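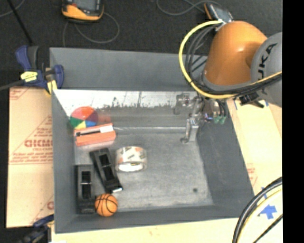 **Cell check after the dropped-tape stop, 9/26/26**
Checked by Ngozi Tamuno, Predell

- [x] E-stop, both sides. Works. Loudly.
- [x] Bin clamps tight. Erhan gave them a shove – no movement.
- [ ] Air lines to gripper. Slow leak on the open side, the likely culprit. **Fail.**
- [x] Cable loop clears the bin rim at full reach
- [ ] Grip test, 200 picks. Stopped at pick 7, when the tape left us again.
- [ ] Fault log. Code 357 entered as "misc". By whom, one wonders.

Arm stays locked off until the fitting is changed. Atif Bhutto has the key and is enjoying it.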